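Switching to decaf, mostly

Dec 25, 2021

I said in the last post that I would write up how the coffee thing went, and a couple of you asked. It is a quiet morning and everyone else is still asleep, so I have the time.

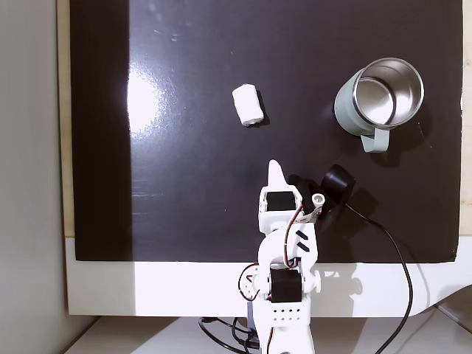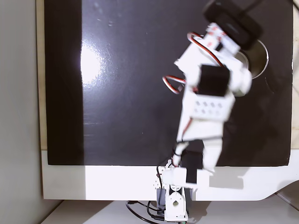

I started cutting back on coffee in February, after a winter of waking up at 3 in the morning and lying there until it got light. My doctor had no strong opinion. She said to try it for a few weeks and see. I was drinking four cups a day then, the last one usually after dinner, and I had never thought of it as a lot because my father drank more. The first thing I changed was the cup. I had been using a big ceramic one that held nearly twice what I thought it did, and I moved to a steel-lined mug like the pale green one lying on its side in the first picture. Steel keeps the coffee hot long enough that I stopped topping it up, and that alone took me down by a cup.

The second change was mixing. Bożena Sadowski, who I used to share an office with, told me to blend regular and decaf beans and shift the balance a little each week. I kept a jar for it on the counter. Half and half was easy. Going from a quarter regular to none was the hard part, with a headache that lasted two days and a bad temper that lasted longer. I went back to a quarter for a while and tried again after that.

Decaf has a bad name and some of it deserves it. The first bag I bought tasted like wet cardboard. Fagerlund was better, a bit sour if you let it sit. The one I settled on is the dark roast from Kosevgate, a small place that sells by mail. I order 9 bags at a time to save on shipping and keep them in the hall closet. They grind fine in my old Herkitz, though decaf beans seem to break up more and leave dust all over the burrs. I brush it out on weekends now.

Sleep did get better, but slowly. For the first month I couldn't see any difference. Then I started sleeping until five, then until six most days. I also quit reading in bed in the same stretch, so I can't say how much of it was the coffee. Rigoberto Cuadros says it was all the reading. He drinks espresso at ten at night and sleeps like a stone, so I don't take his advice on this.

I still have one real cup in the morning when we travel or when there is company. Today there is company, so I made a full pot for them and had some of it myself. My hands were a little jumpy afterward. That never used to happen with one cup.

The cost came out close to even. Decaf is more per bag, but I drink less of it and I no longer stop anywhere on the way to work.

If anyone has a decaf that holds up with milk, leave the name in the comments. The Kosevgate one goes thin when I add any, and my sister won't drink it black.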